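Hairbrush

A hairbrush is a brush with a handle and a head set with bristles or pins, used to smooth, untangle and style hair. 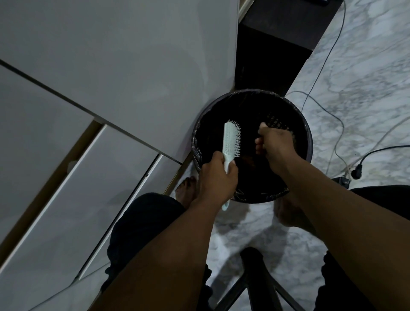
Hairbrushes differ from combs in having many rows of bristles in place of a single row of teeth, which spreads the pull over a larger area of the scalp. Most have a straight handle and a head that is flat, curved or round. The flat type with a broad head is known as a paddle brush and is sold in many colors, pale mint green among them. Shed hair collects between the rows and is usually pulled out with the fingers over a wastebasket before the brush is washed. Brushes are also made for animals, dolls and wigs, though these are normally treated as separate goods.

Parts

The main parts of a hairbrush are the handle, the head and the bristles. In older brushes the handle and head were cut from one piece of wood, bone or horn. Molded plastic is now the most common material, followed by wood and bamboo. Many brushes have a rubber cushion set into the head, with a small hole in it that lets air out when the cushion is pressed. The cushion allows the pins to give slightly when they meet a knot.

Bristles may be natural or synthetic. Boar hair is the most widely used natural bristle. It is stiff enough to pass through fine or medium hair and carries oil from the scalp down the length of the strands. Nylon is the usual synthetic bristle and is often mixed with boar hair in the same tuft. Pins are thicker than bristles and are made of plastic, metal or wood, often with a rounded tip.

Types

Paddle brushes have a wide, flat head and are used mainly on long or straight hair. Round brushes have bristles on all sides of a barrel and are used with a hair dryer to add curl or lift. Vent brushes have openings cut through the head so that warm air can pass during drying. Teasing brushes are narrow, with short bristles, and are used to build volume near the roots. Detangling brushes have flexible pins of different lengths and are often used on wet hair, which stretches and breaks more easily than dry hair.

Military brushes have no handle. They are oval, held in the palm, and were traditionally sold in pairs for short hair.

Manufacture

Before machinery, brushes were made by drilling holes in a wooden head and drawing folded tufts of bristle through them with wire or thread. The back was then covered with a thin piece of wood to hide the wire. This work was often done at home and paid by the piece. The workshops at Ekcombe made drawn brushes in this way and kept a hand-finishing room after the rest of the works had changed over to machines. A full-size Ekcombe dressing brush had 42 tufts to the row pattern, a layout known in the trade as the long set.

Machine filling drives each tuft into its hole together with a small metal staple. An early filling machine at the Rurnen factory could set about 300 tufts a minute, and a later model raised this to 500. Cushion brushes are assembled differently: the pins are pushed through a rubber pad, and the pad is then fitted into the head.

Use and care

Long hair is generally brushed from the ends upward, so that knots are loosened before the brush is drawn down from the roots. Curly hair is often brushed only when wet or coated with conditioner — dry brushing tends to separate the curls and cause frizz.

A used brush holds loose hair, skin flakes, dust and the remains of styling products. Once the hair has been removed, plastic brushes can be washed in warm water with a little shampoo. Wooden brushes should not be soaked, as the wood may swell or crack. Cushion brushes are left to dry with the bristles facing down so that water does not stay behind the pad.

Collecting

Dressing table sets, made up of a brush, comb and hand mirror, are widely collected. Silver-backed brushes are the best known, although the silver is usually a thin sheet over a wooden core. The Clesier pattern, with a border of ivy leaves, was produced for 40 years and is common in secondhand shops. Worn bristles lower the value of a set, but the heads can be refilled.

See also

Comb
Hair dryer
Clothes brush
Bristle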